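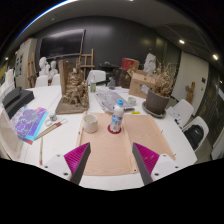

The second reporting period of the Wumcombe timber drying project covers kiln commissioning, the first full charges and the start of moisture testing at Illama. Work is on schedule except for the grading shed, covered under Variances. Finished stock is being assessed for small joinery as well as for flooring, and the two uses place different demands on the schedule. A light tan board with visible grain, fitted with a raised strip down the middle and a narrow rail along each side, stays presentable only if the base and the strips have reached a similar moisture content before assembly. Our target for joinery stock is therefore lower than the one in the original proposal.

Report date: 17/12/2024
Prepared by: Delwyn Katene
Kiln operations: Corey Waaka

Kiln commissioning
The Pikport kiln was commissioned in August. Fan reversal, vent control and the wet-bulb reading were checked with the chamber empty and again with a part load. The wet-bulb wick dried out twice during the part-load run and the reservoir has been moved closer to the sensor. No further faults have been logged against it.

One door seal was replaced under warranty. The replacement is a softer grade and will need to be inspected more often than the maintenance plan allows for. Corey Waaka has amended the plan.

Throughput
Boards dried to date: 3948
Boards rejected after drying: 268
Boards held for re-drying: 885

The held boards come mainly from the second and third charges, where stickers had been placed too far apart at the ends of the stack. Readings near the middle of those stacks were acceptable; the ends were uneven and several packs showed twist. Sticker spacing has been reduced and the stacks are now weighted. Later charges show less variation from end to end, though the sample is small and comes from one supplier.

Rejects are mostly end checks and surface checks. End sealing at the mill was inconsistent – some packs arrived with no sealer at all – and Warrier has agreed to seal at the docking saw from the next delivery.

Moisture testing
Oven-dry testing is carried out at Illama on sections cut well clear of the board ends. Hand meter readings are taken on the same boards before cutting. The meter reads low on the wetter material, and a correction table is in preparation. Until it is complete, packs will be released on oven-dry results only, which adds a day to each charge. 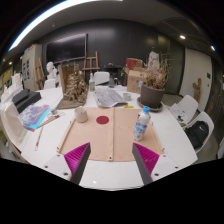 Variances
The grading shed slab has not been poured. The drainage design was returned for revision and the contractor has since moved to another job. Grading continues under the lean-to, which is workable in dry weather. An unspent 3000 from the slab line is carried forward, and no additional funding is sought.

Next period
Re-dry the held boards and report the recovery rate
Complete the meter correction table
Confirm the slab start date
Dry a trial charge of thinner stock for joinery, using the lower moisture target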